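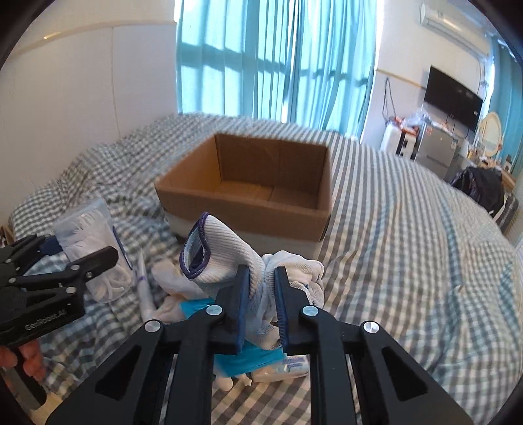
Jun 24, 2020
By the night desk
2 min read

Run 251. She typed the number, drank the cold coffee, hit go.

The idea was simple, Sondberg had paid for simple. Show the model a person packing gloves. Then hide the ending. Ask it what comes next.

Akton's model always said box. Everything goes in the box. Glove, box. Sleeve, box. Thirty-seven clips and it said box for all of them, even the ones where the hands put the thing back down.

So she'd cut the clips shorter. 4 seconds. Just the grip closing, nothing after. Less to go on, she figured it would get worse.

Score came up. She leaned in.

Twelve clips it had left blank. No guess. She pulled them, one by one, and in evrey one the person had changed their mind.

She ran it agian. Same twelve.

Down the hall the Wannasri people were laughing at something. Her deadline was in August. She opened a new file, named it hesitation, and sat there with her hands over the keys, not touching them.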